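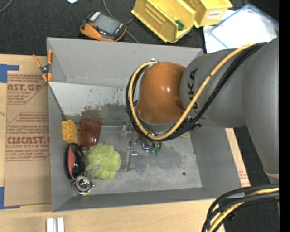
Bench notes / Finishes and adhesives

June, 9:40 a.m.

Hide glue, second series. Continuing from the open-time trials. Question for this series is whether urea at the lower dose gives enough working time for the curved back rail on the Peltine chair without giving up too much strength in the joint.

Stock glue: the Purumeck pearl, soaked overnight in cold water in the fridge, then brought up in the water bath. Held at 60 C by the probe thermometer. The dial on the bath still reads high. Do not trust the dial.

Batch A: plain, no additive.
Batch B: urea, 6 percent of dry glue weight.
Batch C: urea, 13 percent of dry glue weight.

Test pieces are beech, end-matched from one board, planed this morning and left unsanded. Lap joints, grain parallel. Faces warmed with the heat gun on low before brushing. Glue on both faces.

10:55 a.m.

Open time by finger test (glue still strings when the finger lifts). A gelled in 2 minutes. B lasted 6. C lasted 14, but it was thin and ran down the side of the joint before the clamp went on. Squeeze-out on C stayed soft enough to wipe with a damp rag well after A had to be scraped.

For the rail, A is too fast for one person. B is workable if the clamps are set to width beforehand and the cauls are taped in place. C leaves time to spare, and I would only use it for veneer.

Room was warmer than in the first series, so the gel times do not compare directly. The old figures stay in the book but should not be averaged with these.

1:15 p.m.

Viera Štěpánek asked whether salt would do the same job. It does extend the gel time, but the earlier salted joints picked up moisture over the winter and the squeeze-out went tacky again. Not repeating it here. If someone wants to, use the offcuts from the same beech board and mark them on the end grain, not the face. Pencil on the face disappears under glue.

Viscosity check on the remaining stock: B runs off the brush in a continuous thread that breaks into drops near the end. A had skinned over in the pot. Skin lifted out and discarded, small addition of hot water, stirred, usable again. Pot lid to stay on between joints.

Smell normal on all batches. Leftover glue goes back in the fridge in the small jars, labeled by batch letter. Anything with mold gets thrown out, including the jar.

3:30 p.m.

Dry run on the actual rail. The Kpodo clamps reach but the pads are too hard and left a print in the scrap. Cork facing needed. Existing cork sheet is split along one edge but there is enough good area for the pads. Contact cement, not hide glue, for the cork.

The left tenon is loose at the shoulder. Shaving glued on with batch A and left to set. Trim tomorrow with the wide chisel, then check against the mortise again before any more glue is mixed.

Open items:

Break tests on the lap joints after full cure. Record whether the failure is in the wood or in the glue line. Photograph the broken faces under side light.

Pavel probe thermometer: check against boiling water and ice water before the next series.

Reorder pearl glue. The bag is down to the broken stuff at the bottom, and it soaks unevenly.

Rail glue-up with batch B if the break tests come out close to A. If B is clearly weaker, go back to plain glue and use a second pair of hands.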